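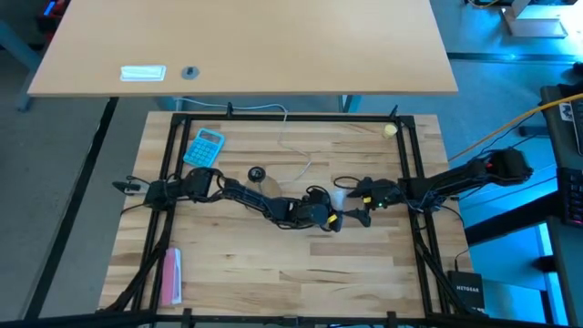 Ellova publishes its upkeep routine for two-arm bench cells, and asks buyers to doubt the brochures

July 2024 — Ellova has today put its full upkeep routine for the Ren two-arm bench cell on its website, free to read and with the dull parts left in.

The company sets up and repairs small robot cells for other firms. It says "maintenance-free", a phrase it meets often in sales material, has yet to match anything on its own benches. Clamps creep. Cables rub where they cross a joint. Two arms that met neatly at the middle of the table on Monday can be a few millimetres out by the end of the week, and the software will not always say so.

The routine has 8 checks and takes around 60 minutes. It starts with the power off and a hand on every clamp, then follows each cable from the gripper back to the shoulder. Only after that are the arms switched on and brought slowly together over the table. If the grippers do not line up, the sheet sends the fitter back to the base mounts before any setting is changed on screen.

Ellova is cautious about its own numbers too. The routine draws on 1707 logged checks, all of them from its own workshop, where the floor is level and the staff know the machines. "We can't say it will hold up in a busy factory," the company said. "We would like to hear from people who find that it doesn't."

The Omis alignment tool, sold by Ellova as an extra, is left out of the routine. In the company's view a steel rule does the job on most cells.

A six-month trial with Ivatus, which runs 6 of the cells, begins in September. Results will be published whichever way they fall.

Ends

Notes to editors: the routine covers bench cells only. Ellova does not advise using it on larger machines.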